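# Against the Decorative Bed

*Opinion. Submitted to the residents' bulletin of Habte House by Lensa Derese, Housekeeping Standards.*

The revised room guide for Habte House devotes four pages to the making of beds. Three of those pages concern the appearance of the bed at the moment a guest opens the door. The remaining page concerns everything else, including washing, airing, folding and storage. It is the position of this essay that the proportions should be reversed before the guide is adopted in June.

The house has 97 beds in service. Under the present standard each is to be dressed with a fitted sheet, a flat sheet, a quilt, a folded second quilt at the foot and a fleecy blanket in a warm color. The arrangement was proposed by Hawi Demissie after a study visit to the guest residence at Wenis, where it is used throughout the year. The effect is handsome, and guests have praised it. The difficulty is that a bed dressed in this manner must be undressed by the person who intends to sleep in it, and dressed again by a member of staff the next morning.

Much of this labor falls on the quilt. A thick quilt does not fold in the way a sheet folds. It holds air, it springs back at the corners, and the layers slide over one another as soon as the hand is withdrawn. The guide instructs staff to fold it in thirds and then in half, with the edges aligned. Any person who has tried to do so on a soft, fuzzy blanket will know that the surface underneath gives no help.
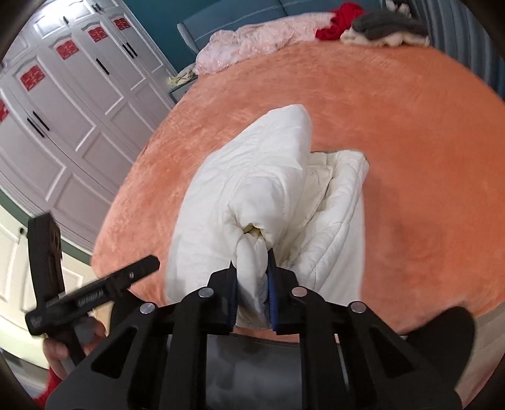

The instruction to align the edges should therefore be removed. A quilt that is folded loosely, with its padded rim turned inward, serves the guest exactly as well as one that has been squared. It also recovers its loft more readily. Staff at the Rodia annex were permitted to fold in this looser manner for one season, and the supervisor there, Pankaj Kanaujia, recorded no complaint on the subject. He did record that the morning round was finished earlier.

A more serious objection may be raised to the order of work. The guide places the blanket on the bed first and treats it as a base upon which the white items are sorted, shaken and folded. This is convenient in small rooms, where there is no table and the only chair is usually occupied by luggage. It is also the reason that white linen so often returns from the rooms with colored lint on it. The laundry inspected 213 white pieces last winter and set aside a considerable share of them for a second brushing. Lejla Lazarević, who manages the laundry, has asked more than once that a plain sheet be laid down before any folding begins. The request costs nothing and ought to have been granted.

It has been argued in reply that the blanket is too attractive to be covered, even for some 7 minutes. This argument mistakes the purpose of the work. The guest is absent while the bed is being made.

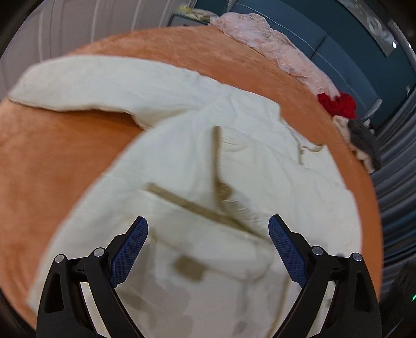
The question of color deserves separate treatment. The committee on furnishings selected the palette with care, and its preference for warm shades over gray is one that the present author shares. A white cloth left lying in loose folds across a peach-orange blanket is a pleasing sight, and it would be unreasonable to deny it. The same contrast, however, makes every crease in the white conspicuous. Staff respond by smoothing and refolding pieces that are perfectly fit for use. A standard that invites unnecessary refolding should be amended, and the simplest amendment is a sentence stating that ordinary creases in clean linen are acceptable.

Objection will be made that such a sentence lowers the tone of the house. Abrehet Seyoum expressed this view at the last meeting, and it was expressed courteously. Guests, in her opinion, read a smooth bed as evidence of a clean one. That may be so. The house can nevertheless offer better evidence, such as a dated laundry card on the nightstand, of the kind long used at the Honard residence.

The following changes are accordingly recommended to the drafting group:

- The second quilt is to be kept in the closet and supplied to the guest on request.
- Quilts are to be folded loosely, without alignment of edges.
- A plain sheet is to be spread over the blanket before white linen is placed on it.
- Creases in clean linen are not to be recorded as a fault.

Written comments on these points may be left at the front office until the guide is put to a vote.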